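Call for participants: how people sort and keep household paperwork

Dorkora is looking for adults to take part in a study of how people deal with paper at home: bills, letters from school, guarantees, old bank statements and everything else that ends up in a drawer. The study is led by Annapurna Varma, with Gilberto Chambi running the sessions.

We would like to hear from you if you are 18 or over, live in a household of two or more, and still receive at least part of your post on paper. You do not need to be tidy. People who have given up on filing are as welcome as people with labelled folders.

Taking part means one visit to our rooms at Espinoza House, lasting 95 minutes. You will sort a set of sample letters that we provide, in any way you like, and then talk to Gilberto about the choices you made. Please do not bring your own documents. We do not need to see them, and we have nowhere secure to keep them.

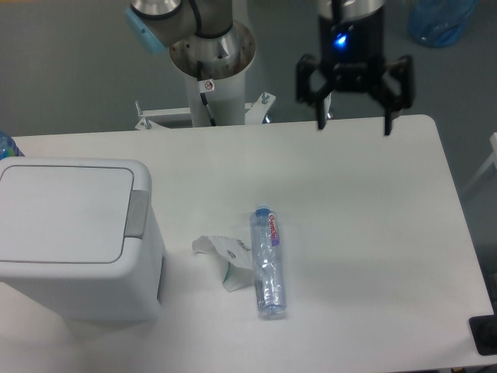
A white table at Espinoza House.

After the visit we will ask you to keep a short diary for 12 days, noting what post arrived and where you put it. Most entries take a minute or two. The diary can be filled in on paper or by email – tell us which you prefer when you apply.

You will receive a shopping voucher once the diary has been returned. Bus and train fares are paid back on the day if you keep your tickets. We cannot cover taxis unless this has been agreed beforehand.

Sessions run through March, with start times at 10am, 2pm and 5.30pm. The entrance is on the Momia Street side and has a ramp. The 831 bus stops opposite. If you need large print letters or a break part way through, please say so on the form.

Your answers will be stored under a number and your name will not appear in the report. You may withdraw at any point up to the end of the diary.

To apply, ask at the Espinoza House front desk for a form, quoting study 1802, and return it to Annapurna Varma. We will reply to everyone, including those we cannot place.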